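Teaching by hand, one bar of soap at a time

9 September 2021

I spent two days in July at a unit in Drinstead where people teach robots by doing the job for them. You hold a gripper in each hand, you do the task, and everything is recorded. Later a robot is supposed to do the same from the recordings. The project goes by the name Brekar and the task that week was soap. Put the bar in the dish. Take it out. Put it in the other dish.

I had been promised the end of programming. What I got was a table, a soap dish and a good deal of standing up.

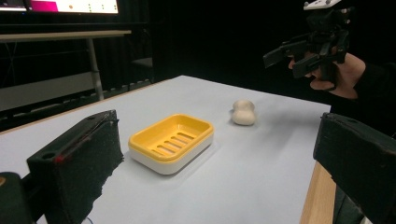
Why not just program the robot to pick up the soap?
Because someone would have to write down every grip, angle and distance, and the soap is never in quite the same spot twice. Recording a person is meant to cover all those small differences without anyone having to name them.

I follow the argument. My doubt is about how much of it survives outside the room. The log on the wall had 1,916 recordings in it, of which 1,642 had been kept. The rest were thrown out for slips, drops and hands going the wrong way. So a person who has been washing with soap all their life, given these things to hold, made 274 attempts that weren't good enough to copy. That tells me something about the grippers.

I had a go myself. My wrists were sore after 12 tries and I had stopped behaving like someone tidying a bathroom. I was moving slowly, elbows out, the way you'd carry a full tray past a sleeping dog. If the robot learns from that, it learns my nerves as well.
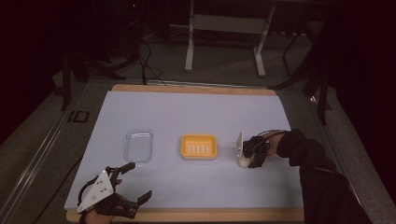

Anselmo Bermúdez
Writer and former maintenance fitter, Urthorpe

Nwankwo, who ran the sessions, was patient with my grumbling. Her view is that variety fixes most things: change the dish, shift the soap, swap the person. Fair enough, but it was still soap on a flat table under good light. My own soap lives on the corner of a bath, usually with a hair on it.

She told me they'd tried the trained arm on a fresh layout and it had managed 80 per cent. I asked what happened in the other cases - did it drop the bar, miss the dish, squeeze too hard? Those were all lumped together as failures. I'd want them split up before I let it near a sink.
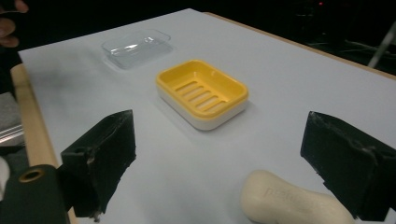

Two soap dishes and a bar of soap on the table at Drinstead.

I don't think the people there are fooling themselves. They were careful, and they threw out bad work without being asked. I do think "it learns by watching you" leaves out the days of repeating yourself, and whoever is paid to do the repeating. I've asked to go back when they move on to taps.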